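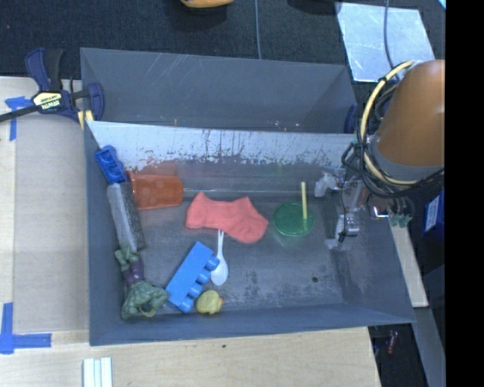

How many examples does the arm need before it can pick up something new? More than we'd like, and the number matters less than how varied they are.

We're at 3482 recorded grasps now, and I threw out 609 of those myself in January (mostly my own wobbly driving, sorry Desta!). The duck is a doddle. Soft things are the pain, so the red sock gets far more goes than it deserves, and I've started laying it over the spoon handle to make life harder – Rania's idea, and a good one.

Next up is swapping in the toys from the Kilstead box. If you've got odd bits of plastic at home, leave them on Fadwa's desk, please, nothing bigger than a mug!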